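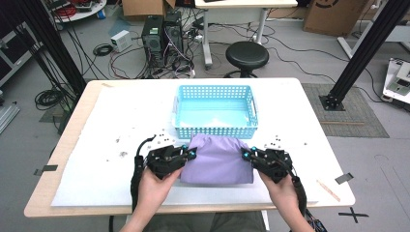

The Ansari 9 e-reader goes on sale in the Jorkville shop on 2 September 2024 for $249, and the company would like you to know that it is thinner than last year's. It is always thinner than last year's. I have had one for long enough to read two novels and most of a manual on gutter repair, and the thinness is the part I care about least. What I did notice is that the back picks up every fingerprint you own, so you end up wiping it down with whatever is handy. A folded lavender cloth does the job as well as the gray square that comes in the package, and you won't lose it down the side of the couch in the first week.

The screen is good. Text is sharp, the warm light no longer makes the page look like weak tea, and turning a page takes so little time that I stopped thinking about it by chapter two. Page-turn buttons are back after 3 years away. Ansari calls this a bold new direction. Those of us who kept the old model going with tape on the corner may call it something else.

Battery life depends on how you feel about Wi-Fi. With it off, I charged the thing once and then forgot where I had put the cable. With it on, the reader spends its evenings checking for updates to a store I don't use, and the little battery symbol sinks accordingly. The switch is three menus deep, under "Comfort," for reasons best known to Ansari.

Now for the part that made me grumble. The entry model has no card slot, and the larger storage version costs extra and comes only in a green that Ansari has named Hornbridge. I put this to the readers' forum at Anuner, expecting sympathy.

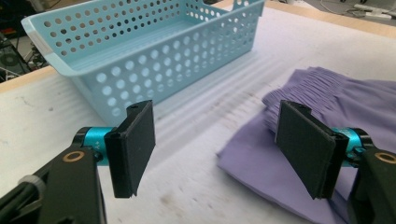
One reply there pointed out that the poster had 1616 books on the cheap model, with room to spare, and had finished nine of them. If I was planning to fill the bigger one, the reply went on, I should perhaps get started. I have no answer to that, and have gone back to complaining about the case, which is sold separately and covers the charging port.

Existing owners get the new fonts as a free update later in September. If your reader still turns on and you don't miss the buttons, take the fonts and keep your money. The gutter manual looks fine either way.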